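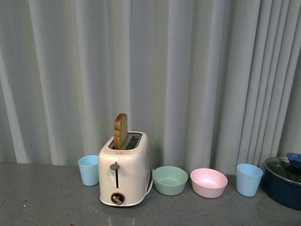 Mullavik Kitchen Task Kit: our robotics club's review

Our club at Drellwood picked this up in February for the breakfast challenge, and I love it! You get a binder with 24 task cards, sorted from easy (move a cup) to very mean (toast, then plate it). The props are up to you, so we set out a white toaster, plastic cups and bowls and a lidded pot in front of a plain curtain.

The toast card is the best one. A slice sticking up out of the slot is a great target for new students - tall, easy to spot and cheap to replace. Lucienne Boyer's team ran it 37 times in one afternoon and still wanted another go.

Gripes? The score sheets are tiny, and card 9 skips a step. Gilles Tanguy wrote us a better version. We're ordering the second binder for the fall.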